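Stastari Residents' Association
Minutes of the Common Room and Supplies Meeting, April

Present: Špela Zupan (chair), delegates for the Tamport and Atanasov stairwells, one delegate from Skulero House.
The meeting opened at 6:40 p.m.

1. Previous minutes
Approved with one correction: the paper allowance is 157 sheets per month, as agreed in the autumn.

2. Worktop and wall panels
The chair reported that the palm-leaf wallpaper and the marble top will stay as they are for the coming year. The Tamport delegate asked whether a plainer paper had been priced. It had, and the quotation of 3,400 was declined. Toolboxes may remain at the back of the worktop during paper sorting, provided that the middle is left free for sheets.

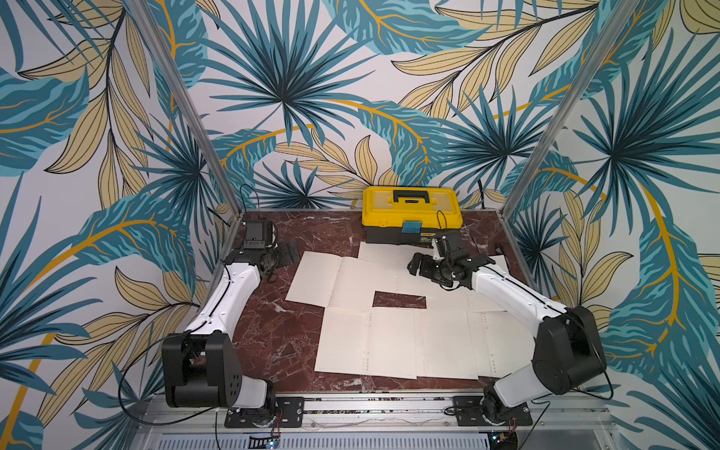 Item 2: Lined sheets set out in two rows on the marble top, yellow and black toolbox behind.

3. Loose-leaf paper
The Skulero delegate stated that punched sheets are being returned to the shelf in mixed order, some with the holes to the left and some to the right. It was agreed that sheets will be squared up and placed in binders at the end of each session — holes to the left. A request for 55 further binders was reduced to 40 and carried.

4. Notebooks
Members discussed whether bound notebooks should be kept with the loose paper or apart from it. The Atanasov delegate preferred one shelf for both. The chair noted that notebooks left under loose sheets are easily missed when the top is cleared. It was resolved to store notebooks upright, with the colored edge facing out.

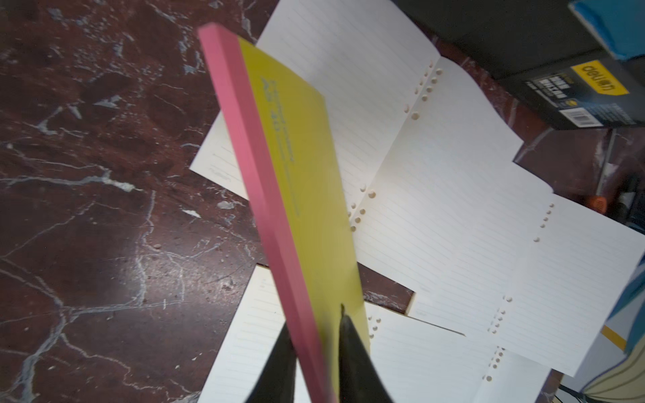 Item 4: Notebook with pink edge and yellow-green cover, among the cream lined sheets.

5. Other business
The Tamport delegate asked for a second shelf label. Špela Zupan will arrange this before the next meeting.

The meeting closed at 7:25 p.m.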